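The Back Room Table, in July

For most of its life the long table in our back room has been where things go to wait. Parcels wait there. So do bills, gloves and the one screw left over from whatever got assembled last. In July I decided to clear it, clean it and find out what colour it is underneath.

A few ground rules, for anyone who wants to play along at home. Everything comes off the table once. You may not move a pile from the left end to the right end and call it sorting (I have a 40 year track record with that one). If a thing has no home, it gets one by dinner or it goes in the bin. And you don't stop for a cup of tea until you've done at least one shelf, which I amended fairly early to half a shelf, and then to having looked at a shelf.

The paper went down first. I'm fond of a big sheet of white paper for this kind of work. It catches the drips and makes you feel organised, and when you've finished you roll the whole mess up and put it out of sight. Bottle and box in the middle, everything else to be argued about later. The blue bottle has a white cap and has been promoted from the back of the cupboard, where it lived behind two other bottles that do the same job.

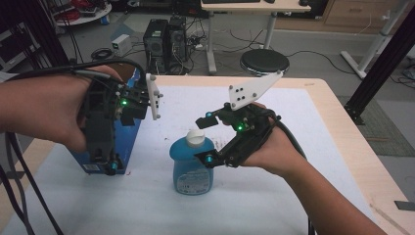

Gianni Caruso reckons paper is cheating. You end up cleaning the paper, he says, and the table stays exactly as it was, and if the marks are old you want a damp cloth left on them for a good long while before you so much as think about scrubbing. He also wants it on record that he has never owned a table with a stain on it, though he did once throw one out.

I've thought about this and I'm keeping the paper. I did take the advice about the cloth, without telling him.

Then we come to the matter of the boxes. I keep boxes. I keep them in case something has to go back, and I keep them long after the shop it would go back to has become a nail salon. The rule I've settled on is that a box may stay if it can still do a day's work, meaning it stands up by itself and holds what you put in it. Torn corners are a matter of character. Torn bottoms are a matter for the recycling, and I have carried enough batteries across enough carpets to know when a bottom is going to let go.

By that test I lost an old Skunen shoebox, a Manine tin with no lid, and a padded envelope I'd been calling a box out of kindness. I also lost almost an hour to reading the instructions for a lamp we gave away.

The blue one was a harder call. It's a strong colour and it's easy to find on a shelf, and both of those count for a lot in this house.
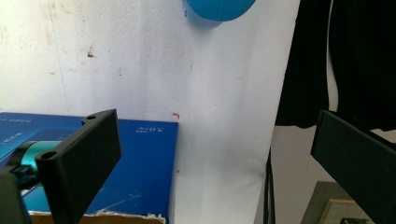 Blue box, "3.0T", wrong way up. Torn cardboard showing along one edge.

And so to the surface itself. I had been picturing a single stain, possibly a ring, something with a story attached. What I have is more of an archipelago. The brown marks come in smears and dots and one little hook, and nobody in the family will admit to any of them. Coffee has been suggested. So has wood stain, from the summer of the Rainer bookshelf, and so has gravy, by someone who has never once seen me eat gravy in the back room.

I started with warm water and dish soap, which is where I start with everything, including the car. After that comes bicarb mixed to a paste, and after that the bottle of Fadenel, 700 mL of it, bought on special and smelling strongly of someone else's lemons.
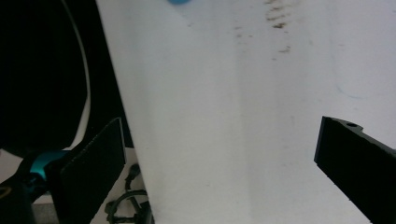 Whatever you use, try it on a corner first, and go gently with anything gritty, because a dull patch is forever and a stain can at least be covered with a fruit bowl. Keep a second cloth for rinsing. Change the water when it goes grey, and then change it again when you've convinced yourself it's fine.

The fruit bowl is on order. The tin has come back out of the recycling, as I've remembered where the lid is.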